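Jorkemwood's meeting rooms were refitted in August, and the office manager responsible for the work agreed to discuss the result.

"We had 200 people sharing a corridor of closed doors," she explained. "Staff asked for daylight first and for privacy second." Glass partitions supplied by Allevlow replaced most of the inner walls – more than 90 meters in all.

Blinds were a later addition. "With the slats down, a conversation stays private. The ceiling lights do show in them, and we are still adjusting the levels."
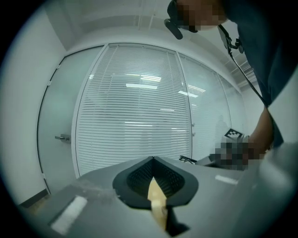
Iwasaki

The doors are frosted, with plain lever handles. "Everyone knows how to use a lever," she said. The light wooden floor will be reviewed next year.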